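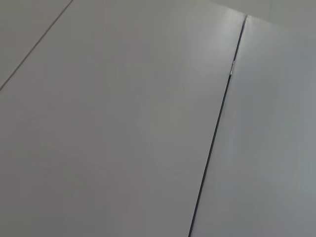
I have been promising for months to write something about what I do all day, mostly because my sister keeps telling people I "build robots", and I don't, I have never built one in my life. What I do is try to work out why they let go of things, or fail to take hold of them in the first place, and this September I finally have a result I'm rather pleased with, so put the kettle on and I'll try to explain it.

The project is called Skikum (Emrys Vaughan chose the name before I joined and has never told me what it means). We teach an arm to do small household jobs by guiding it through them by hand, over and over, and then letting a learning program find the pattern in all those recordings. Most of what it learns from is the view from a little camera at the wrist. That view is lovely when there is a cup handle in it. The trouble comes in the last bit of the reach, when the camera is so close to a surface that there is hardly anything to go on, only plain grey and a change in the light, and perhaps a line where one panel stops and the next begins.

For ages our program behaved very oddly at those moments. It would come down nicely and then dither, sliding a little left and a little right, like me in a car park looking for my own car. We had always assumed it needed more practice, so last winter we gave it more practice, and it dithered just as much, only more smoothly!

The idea that helped came out of an old method of Foulkes, which I'd read on the train and half forgotten. You let the program keep a short memory of what it saw before, and you also let it say how sure it is. When the picture is full of useful edges it trusts the picture. When the picture goes bland it leans on the memory, and on where the joints say the arm has got to. Put like that it sounds so obvious that I was embarrassed to present it, but the fiddly part is the handover between the two, and that took me most of the summer.

We tested it on the Kiltisetti bench with 66 reaches for each version, all from the same set of starting points. The old version finished 42 of them. The new one finished all but 10, so 56, and I ran the whole lot again the next morning with a fresh shuffle because I didn't believe it. Second time it missed 11. I can live with that.

What pleased me more than the totals was where the failures went. Nearly all the dithering has gone, and most of what's left is a different sort of mistake, where the arm is very sure of itself and wrong. Glare seems to be a big part of it. A soft bright patch on a pale surface can look, to the program, a good deal like an edge, and a thin dark gap between panels is such a strong line that it sometimes steers by the gap and forgets everything else. I tried blurring the training pictures to cure this and made it worse, so that's a week I shan't get back.

Emrys thinks we should look at the Flaminitz way of doing it, where the arm makes a tiny sideways movement on purpose and watches what shifts. Glare slides about when you move and a real edge stays put, more or less, so you can tell them apart. I was against it at first - it felt like bringing the dithering back in through the side door - but I've come round, and I've written the first version of it this week. It took 3 goes to get it to run at all.

If anyone reading has tried something similar with a wrist camera, and especially if it didn't work, do leave a comment. I'll put the full table of reaches up once I've tidied the column names, which at the moment only make sense to me.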